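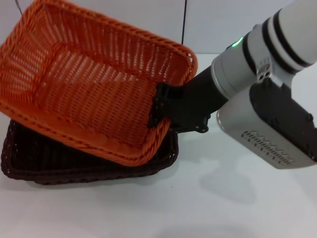

Why does the pose estimator lose the lower basket when two of the same shape are stacked?

The segmentation step hands over one merged mask whenever the rims overlap, and the estimator then fits a single box to both baskets. Turn on split_by_color in the Sabatier config and lower the merge threshold, and you get two masks back in most cases.

OK, so that's the short version for people who land here from search. The long version is my log, which I kept in the ticket as I went along, and it's messy because the problem was messy (there were two bugs sitting on top of each other and I spent most of a day blaming the wrong one).

Ticket: Unstack task aborts with NO_TARGET after first lift
Component: Rustow planner / Sabatier perception
Opened by: Florêncio Pinheiro
Status: Fixed, one follow-up open

9:40 am
Task is the nesting one. Orange woven basket, dark brown woven basket, pick the orange one by the rim, move it aside, then go for the brown one. The grasp itself is fine! I want to say that up front, the rim grasp has been good since we moved to the new grasp sampler. What fails is the step after it. Rustow asks Sabatier for a fresh target while the orange basket is still in the gripper, Sabatier says there isn't one, and the planner gives up with

NO_TARGET: candidate list empty after filter (stage 2)

I've got 7 aborted runs saved from this morning, all with the same line at the end.

10:15 am
First guess was lighting. The brown weave goes nearly black in the shadows and I figured depth was dropping out. Bumped the exposure, reran, same abort. Put exposure back where it was. Please don't anyone copy that setting out of my branch, I forgot it was in there for an hour.

11:05 am
Replayed the saved runs through the offline viewer in Galum, which I should've done first. The head camera mask covers both baskets as one blob. The weave has all those little gaps in it, so you get brown showing through orange, and the merge step sees two regions touching all over the place and glues them together. Then the "ignore whatever is in the gripper" filter comes along and throws out the whole blob. Candidate list empty. Makes sense now that I look at it, grrr.

11:30 am
Set these in sabatier.conf:

split_by_color = true
merge_threshold = 0.2
ignore_held = true

That last one stays on. If you turn it off the abort goes away too, and it looks like a fix, but then the planner will cheerfully try to pick the basket it's already holding.

Replay gives two masks. The brown one is ragged along the side where the orange basket hides it, but the rim strip is enough for a fit.

1:20 pm
Live run with the new config. Got past NO_TARGET, hooray, and then a brand new one:

REFINE_TIMEOUT: wrist view, 0 features matched

So this is the second bug. After the head camera picks a target, Rustow asks for a refine pass from the wrist camera before it commits to a grasp. The refine step wants basket weave to match against. I pulled the wrist image that went with the timeout and there's no weave in it, no basket at all, so of course it matched nothing. 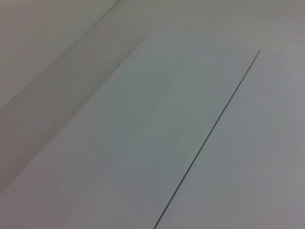 Wrist camera: pale flat surfaces and one thin diagonal seam.

1:45 pm
For a minute I thought the feature matcher was broken, so I fed it an old wrist image with a basket filling the view. It found plenty. The matcher is fine. It just can't do much with smooth gray panels, and neither could I.

What I don't like is how it fails. The refine loop keeps asking for new features until it hits the limit of 4,000 tries, on the same view, with the arm holding still the whole time. Nothing is going to change between try 1 and try 4,000 if the camera isn't moving! It should check whether the target is even supposed to be in view before it starts.

2:30 pm
Went digging in the planner code. Refine uses the transform from the last completed motion, and it grabs that transform before the motion queue is flushed. So the planner believes the wrist is pointing at the brown basket while the camera is really still at the earlier pose. Head camera bug was hiding it, because we never got as far as refine.

Checked the log timestamps to be sure, and line 3,629 of the run log has the refine request going out ahead of the "motion complete" message. Pretty clear.

3:10 pm
Patch, in two parts:

First, refine now waits for motion complete and re-reads the transform after that. It's a tiny change in refine_stage.py, most of the diff is me moving a comment.

Second, I added a visibility check. It projects the expected target box into the wrist view and bails out right away with TARGET_OUT_OF_VIEW if less than a fifth of the box lands inside. Much nicer message to wake up to than a timeout.

3:50 pm
Replayed all the saved runs with both changes. No NO_TARGET, no REFINE_TIMEOUT. Then ran it live a few times and the unstack went through to the brown basket each time. I'd like more live runs before I call it solid, but I'm happy enough to merge.

Still open: split_by_color is going to be useless with two baskets of the same color. Clurkau has a depth-edge splitter in their public branch that might do the job, and I'll try that under a separate ticket. If you need same-color stacks working before then, set the planner to put the held basket down before it asks for a new target. Slower, but it gets you past the merged mask.

If you're still on the October build you'll need to update before the patch applies, the refine stage lived in a different file back then. Ping me on the ticket if the diff won't take and please attach your sabatier.conf, the whole thing, including the parts you think don't matter.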